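Brivside Hall Users Group
Minutes of general meeting, Mar 1, 2025

Meeting opened 10.05 am. Quorum present. Minutes of the previous meeting accepted with one correction (item 4, "hot water" to read "hot water and urn").

1. Matters arising
Replacement of the north gutter is complete. Invoice from Bolley received and matches the quote. The downpipe at the kitchen end still discharges onto the path. Bolley to be asked for a price to extend it to the drain.

2. Accounts
Balance at close of last month $1,928. Outstanding: electricity, and the second half of the gutter invoice. Hire fees owing from October have now been paid in full. No change to hire rates proposed.

3. Floor
The Sirnura sealer applied to the kitchen floor has lifted near the back door. The supplier's data sheet calls for a dry slab before coating, and no moisture reading was recorded at the time. Agreed to take readings at 2 points before any recoating. Recoating deferred until the readings are tabled.

4. Heating
Wall heater in the meeting room trips the circuit when used with the urn. Electrician's advice is a separate circuit. Quote of $260 tabled. Moved and seconded that the quote be accepted. Carried.

5. Tables and storage
The present folding tables are heavy and several have bent legs. The proposal is to change over gradually to fixed-leg tables with a plain white top and rounded corners, stored along the wall. Low cabinets on legs are preferred to cupboards that sit flat, so the floor can be mopped underneath. 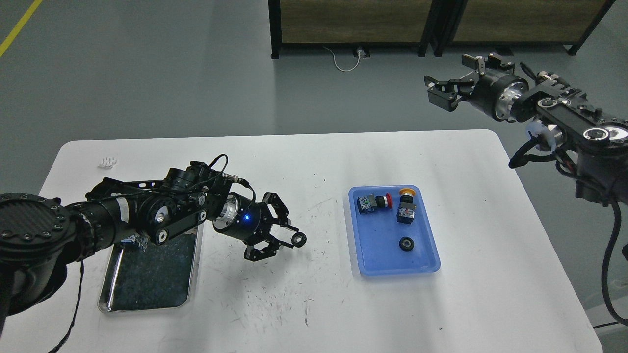 Roy replied that fixed legs would cost the hall most of its storage space, and that the seniors' lunch needs the floor clear by 1 pm. He would sooner see the bent legs straightened and trolleys bought for moving the tables. Discussion followed. Agreed to obtain prices for both options. No purchase before the next meeting.

6. Bookings
Maximum for the main room remains 60 seated. The online calendar is showing cancelled bookings as confirmed; users to check by phone until this is fixed. Key returns are to go through the slot, not under the mat.

7. Other business
Request for colour-coded bins in the kitchen. Agreed, cost to come from consumables.
Car park light timer to be reset when daylight saving ends.

Meeting closed 11.20 am.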